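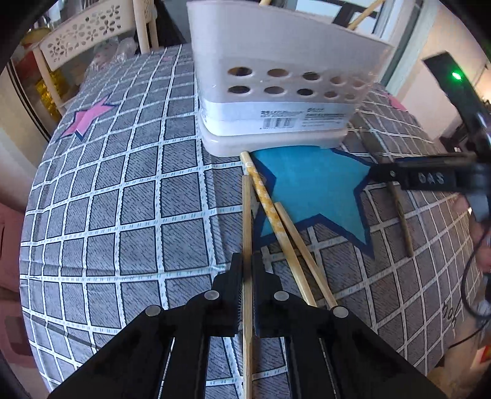
Setting up your Flomen banjo: fitting the bridge and new strings

Right, you've got the neck bolted on and the head is reasonably tight, so on to the fiddly bit. I've done this on my own Flomen more times than I'd like to admit and it takes me half an hour with a cup of tea going. Your first go will be slower, and that's fine!

1. Lay the banjo face up on something soft. A folded towel will do.

2. Hook the loop end of the 5th string (the short one) over its post on the tailpiece, run it up to the side peg and leave it slack.

3. Do the other strings the same way, thickest next. Leave all of them floppy for now, or you'll be fighting them in step 4.

4. Slide the bridge under the strings with its feet flat on the head. The thinner foot goes under the short string on most bridges, but the Pultance ones are the same both ends, so don't go hunting for a difference.

5. Measure from the nut to the twelfth fret, then put the bridge that same distance beyond the fret. Mark the spot with a soft pencil.

6. Bring the strings up a little at a time, going round all of them twice before you tune properly.

Caution: keep your face away from the strings while you tighten. I had a first string go on me in February and it caught my knuckle, which stung for the rest of the evening.

Note: if you bought the Jansen tailpiece (part 232 in the spares list), its cover has to come off before step 2. There are 2 tiny screws, so have a saucer handy.

Checking it over

Play each string open, then at the twelfth fret. If the fretted note is sharp, nudge the bridge towards the tailpiece; if it's flat, nudge it towards the neck. Slacken off a touch first so you don't scrape the head.

New strings drift for a day or two. I retune mine at every tune break and they settle by the next session. For tuning to other keys, see the Zisham capo sheet at the back.

Section last changed August 2021.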